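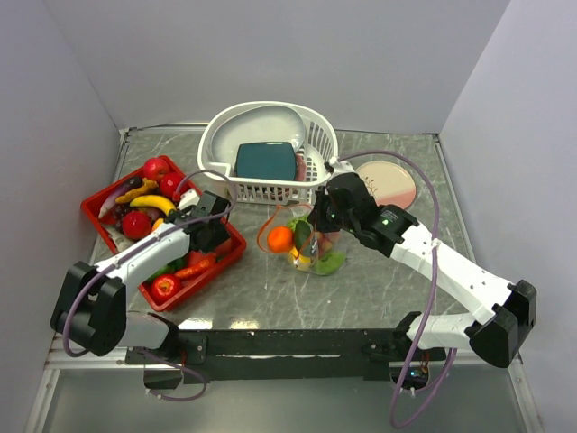 Ein rotes Tablett mit Spielzeug-Obst und -Gemüse auf einer grau gemaserten Tischplatte.

Was vom Markt übrig bleibt

Von Zahira Kwok

Gegen ein Uhr wird der Markt in Zirham leiser. Die Händler rufen nicht mehr, sie räumen. Wer jetzt kommt, bekommt keine schöne Ware, aber er bekommt viel davon, und oft noch ein Gespräch dazu. Ich gehe seit drei Jahren zu dieser Stunde hin, am Anfang wegen des Geldes, später aus Gewohnheit.

In meiner Kindheit war das Einkaufen am Marktende eine Sache, über die man nicht sprach. Meine Großmutter nahm eine dunkle Tasche mit, damit man die weichen Pfirsiche nicht sah. Zu Hause schnitt sie die braunen Stellen heraus, legte alles in eine Schüssel mit Zucker und deckte ein Tuch darüber. Am Abend gab es Kompott, und wir Kinder glaubten, das sei ein Luxus.

Yaqin Cheng hat ihren Stand neben dem Brunnen, an der Ecke zur Fogher Straße. Sie verkauft Wurzelgemüse, Kohl und im Herbst Quitten. Die Quitten sind ihr Kummer. »Die Leute riechen daran und legen sie zurück«, sagt sie. »Sie wissen nicht mehr, was man damit macht.« Darum hat sie begonnen, Rezepte auf die Tüten zu schreiben, mit der Hand und in großen Buchstaben. Das Quittenbrot auf der Tüte ist von ihrer Schwiegermutter. Es braucht Geduld und einen Topf, den man nachher lange einweichen muss.

Das Wort »Rest« gefällt mir im Deutschen besonders. Es klingt nach etwas, das liegen bleibt, und steckt doch auch im Restaurant, obwohl die beiden Wörter, wie mir ein Lehrer einmal streng erklärte, nicht verwandt sind. In der Küche sind sie es schon. Jianhua Meng kocht im Petico, einem Lokal mit wenigen Tischen hinter dem Bahnhof, und seine Karte entsteht erst am Nachmittag. Er nimmt, was die Händler ihm überlassen. Aus Lauchgrün macht er ein Öl, aus Brotrinden eine Suppe, die ich zuerst nicht mochte und die ich jetzt jede Woche esse.

Nicht alles gelingt. Einmal hatte er so viele Rettiche, dass sie vier Tage lang in jedem Gericht vorkamen, auch in einem Kuchen. Die Stammgäste haben ihm das verziehen - den Kuchen nicht ganz.

Für den Winter denkt er schon an das Einlegen. Im Keller stehen dann die Gläser mit Kürbis, Roten Beten und Birnen, beschriftet mit Kreide, die beim Anfassen verwischt. Im Dezember öffnet er manche davon, ohne sicher zu wissen, was darin ist.

Ich selbst habe an jenem Mittag einen Sellerie mit nach Hause genommen, dazu zwei Quitten in der beschriebenen Tüte. Der Sellerie ist gegessen. Die Quitten liegen noch auf dem Fensterbrett, und die ganze Küche riecht danach.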